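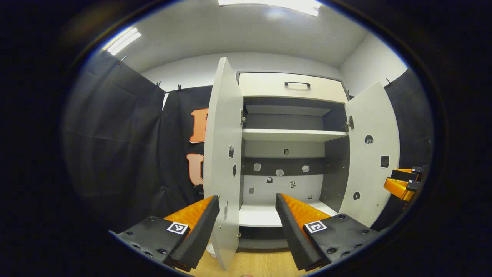

The Jandbridge women's lacrosse club plays its home games at 8 a.m. on Sundays, on a field with no lights and one working gate. The men's club gets Saturday at 1. I have followed both teams for years, and I think the schedule should change before next season.

The usual defense is attendance. The men drew 3346 people over their home games last year and the women drew 2584. That gap is smaller than I expected, given that half the town is asleep or in church when the women play. In February the two clubs shared an indoor doubleheader at Proredov Hall, and the women's game was as loud as the men's.

Money is the other argument. Filora sponsors both teams, and its contract asks for a Saturday game. It does not say which team has to play it. I read the copy posted at the town office, and the wording is "a home contest." The clubs could alternate weeks and the sponsor would get what it paid for.

There is a cost to moving. Renting the Marty Street field for the extra Saturdays would run $2200, and someone has to pay it. I would put 90 cents on the price of each ticket and leave it there until the bill is covered. Parents who already drive two hours for away games will not quit over that.

Some of the men's players have told me they don't want to give up their slot, and I understand that. Saturday afternoon is a good time to play. You get a full night of sleep and your friends can come - that is why the women want it too.

The league takes schedule requests through the end of May. Both clubs should send one in together, with alternating Saturdays written out by date. If the league says no, the clubs can still swap fields, and the women would at least get a second gate.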